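Prüfliste Tuchfalten, Messplatz Stelden – mit Anmerkungen
August | von Mahfuz Roy
8 Kommentare · 21-mal geteilt

Liebe Kolleginnen und Kollegen, ihr habt euch gewünscht, dass ich die Liste einmal so aufschreibe, wie wir sie am Messplatz wirklich durchgehen, also bitte nicht über die Länge erschrecken.

1. Not-Halt gedrückt und wieder gelöst: in Ordnung. Bitte vor jeder Serie, auch nach der Mittagspause.

2. Kraftgrenze am Greifer: in Ordnung. Der Wert stammt noch aus der Reihe mit Vahidi und darf gern so bleiben.

3. Kabelführung am Handgelenk: mit Anmerkung. Die Schelle sitzt etwas locker – ich ziehe sie nach und trage es ein.

4. Protokoll vollständig: in Ordnung. Von 274 Durchgängen sind 266 auswertbar, bei den übrigen fehlt der Zeitstempel. Die Kantensuche nach der Linwood-Methode hat mich dabei sehr gefreut, so gleichmäßig lief sie im Frühjahr noch nicht!

5. Sicht der Handkamera auf Tuch und Unterlage: in Ordnung, mit Anmerkung.

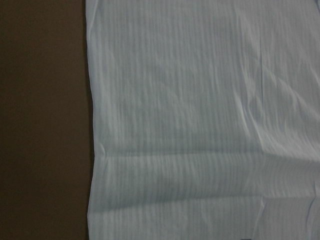
Foto: Handkamera / Messplatz Stelden

Die linke Kante hebt sich vom dunklen Braun schön ab, obwohl sie leicht wellig verläuft. Aufpassen müsst ihr bei der Querfalte etwas unterhalb der Mitte: Sie wirft einen Schattenstreifen, den die Suche gern für einen Saum hält. Auch die schrägen Knitter oben rechts verbiegen das Streifenmuster – im Zweifel glatt streichen und neu aufnehmen.

6. Freigabe: erteilt, Schelle wird nachgetragen.

Zuletzt erschienen
Greiferbacken wechseln am Messplatz Cusberg
Kantensuche nach Linwood: erste Ergebnisse
Prüfliste Beleuchtung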